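When a Robot Stops Itself: A Look at Faults

A fault is a problem that a machine can detect and report. When a robot arm has a fault, it usually stops moving and shows a code on a screen. A person reads the code, finds the cause, and decides whether the arm may start again.

This page explains one fault that happened at the Zerouali test shop in March. The fault code was 105. No person was hurt. One finger of the gripper was bent and had to be replaced.

What the robot was supposed to do

The job is called bin picking. Blocks are placed in a bin in no special order. The robot must find a block, move its gripper down to it, close the fingers, and lift. Bin picking is harder than it sounds. Blocks can lie at any angle, and some of them rest against a wall. The robot has to fit its fingers into the space next to a block without touching anything else.

The program used in the shop is called Nonia. Before each pick, Nonia works out how far down the gripper should go. This number is called the pick depth.

What went wrong

The test plan was for 3000 picks. The arm completed 1022 of them. On the next pick it went down too far, and one finger pressed into the floor of the bin.

Every joint in the arm has a motor. The controller, which is the computer that runs the arm, checks how hard each motor is pushing. If a motor pushes harder than its limit, the controller cuts the motion and sets the brakes. This is called a protective stop. Code 105 means that a protective stop has taken place.

The stop worked as designed, but a stop is not instant. An arm is heavy, and it travels a short distance while it slows down. That distance was enough to bend the finger.

Finding the cause

Rekha Nautiyal, the technician on duty, did not restart the arm. She locked the power switch in the off position first. Then she measured the height of the bin floor and compared it with the height stored in Nonia. The two numbers did not match. The bin had been taken out for cleaning and put back slightly higher on one side, with a small chip of material under a corner. Nonia was still using the old height.

This kind of mistake is called a calibration error. Calibration means checking that the numbers in the computer agree with the real world. If you have ever stepped down expecting one more stair at the bottom, you know the feeling. Your brain had the wrong floor height stored.

What changed

Clamps now hold the bin. After any cleaning, the arm must touch four test points at low speed before it may pick. Nonia compares the points with its stored numbers and refuses to run if they differ. The full program also starts over with 200 slow picks. 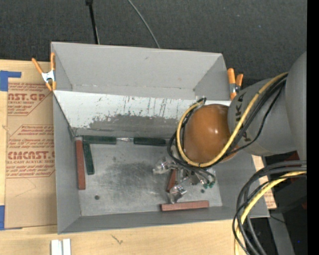
Bin picking with red and green blocks. Orange-tipped clamps grip the bin at its upper corners.

Safety rules near a robot arm

Stay outside the marked line when the arm has power. A robot that is standing still may only be waiting for its next instruction.

Never reach into the bin to fix a block. Tell the adult in charge.

Learn where the emergency stop button is. On most machines it is red and shaped like a mushroom.

Words to know

Gripper: the part at the end of the arm that holds things.
Controller: the computer that runs the arm.
Protective stop: a stop the robot makes on its own when a limit is passed.
Calibration: checking stored numbers against real measurements.

Text by Aarti Upadhyay. Checked by Gervásio Conceição.

Related items
How Does a Motor Know It Is Stuck?
Salto: The Robot That Lost Its Balance
Why Brakes Need Distance
What Is a Sensor?
Jedix and the Wrong Map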